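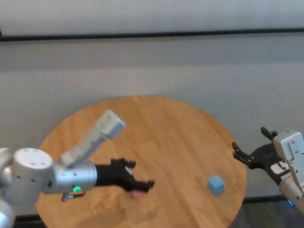 Chapter 3
Sound in Furnished Rooms

Before you read

You should already be able to explain what a sound wave is, how frequency relates to pitch, and why a sound gets weaker as you move away from its source. If the decibel scale still gives you trouble, go back to the worked problems at the end of Chapter 2 and do the odd-numbered ones first.

When you finish this chapter, you will be able to describe the difference between direct and reflected sound, estimate how long a sound lasts in a room, and predict what will happen when the surfaces or contents of the room are changed.

A room in Tarnville

When the town of Tarnville opened its new library, the study room at the back was finished months before the furniture arrived. The walls were painted plaster and the floor was bare concrete. Eleri Bevan, the head librarian, tried to hold a staff meeting there in March with folding chairs. People on opposite sides of the room had to ask each other to repeat things. Everyone spoke louder to make up for it, and the meeting was moved to the lobby.

The following week carpet was laid, bookcases went in along the long wall, and curtains were hung. The next meeting was held in the same room with the same people, and it went on for an hour without trouble. The building had not been altered in any other way. The walls stood where they had stood before, and the ceiling was the same height.

Most of us have noticed something like this when moving out of an apartment. Footsteps and voices sound different once the last boxes are gone. The change is large enough to hear without instruments, and it can be predicted with fairly simple arithmetic.

Direct and reflected sound

When a person speaks, some of the sound travels in a straight line to the listener. This is the direct sound, and it arrives first. The rest spreads out in other directions and strikes the walls, the floor, the ceiling and whatever else is in the room. At each surface part of the energy is reflected and part is absorbed. The reflected part travels on until it meets another surface, where the same thing happens again.

A listener therefore receives the direct sound followed by a great many weaker copies of it. In a small room the copies arrive so close together that the ear does not separate them. They are heard as a lengthening of the original sound, called reverberation. An echo is a different thing: it is a single reflection that arrives late enough to be heard on its own. People often say that an empty room "echoes" when what they are hearing is reverberation. In this book the two words are kept apart.

Reverberation is not always unwanted. Choirs and organs generally sound better with a good deal of it, and music played outdoors on open grass can seem thin. Speech is less forgiving. Each syllable has to die away enough for the next one to be heard clearly, and consonants, which are short and weak, are the first to be lost.

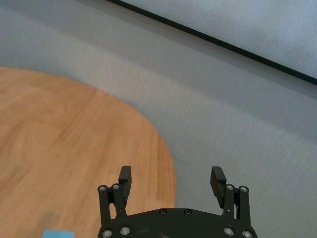 3.1 What surfaces do to sound

Every material absorbs some sound and reflects some. The share absorbed is given by a number between zero and one, called the absorption coefficient. A coefficient of zero would mean that all the sound is reflected. A coefficient of one would mean that none comes back, as with an open window.

Hard, smooth, heavy materials such as concrete, glazed tile and thick glass have low coefficients. Soft materials with many small openings have higher ones. Air moving in and out of those openings rubs against the fibers, and the energy of the sound becomes a very small amount of heat.
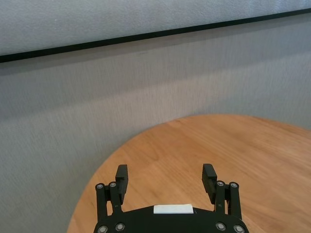

The coefficient of a material is not the same at every frequency. Thin carpet absorbs much more at 2000 hertz than it does at the bottom of a bass singer's range. A room treated only with thin carpet can end up sounding boomy, with the high notes gone and the low ones left over. Thick curtains hung a little way out from the wall work further down the scale than the same curtains pressed flat against it. Thin wood panels with an air space behind them absorb low notes by bending slightly - the opposite of what many students expect from wood.

People absorb sound too, mostly through their clothing. A hall tested when it is empty will give a longer reverberation time than the same hall with an audience in winter coats. Upholstered seats are used in many halls partly to make the two cases more alike.

3.2 Reverberation time

Reverberation time is the time a sound takes to fall by 60 decibels after its source has stopped. It depends mainly on two things, the volume of the room and the total absorption in it. A larger volume makes the time longer. More absorption makes it shorter.

Suppose a room has a volume of 133 cubic meters and a reverberation time of 2 seconds. If the total absorption is doubled and the volume stays the same, the reverberation time falls to one second. Doubling it again brings the time to half a second, a common value for a small classroom. Notice that the second doubling takes twice as much added material as the first and shortens the time by only half as much.
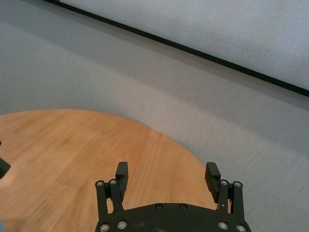

Figure 3.1 A tabletop and the floor beside it.

To find the total absorption, multiply the area of each surface by its coefficient and add the results. Chairs and people are usually entered as so much absorption per item. Table 3.1 lists the coefficients needed for the problems in this chapter. Use the column for the frequency stated in the problem, and keep the units in meters throughout.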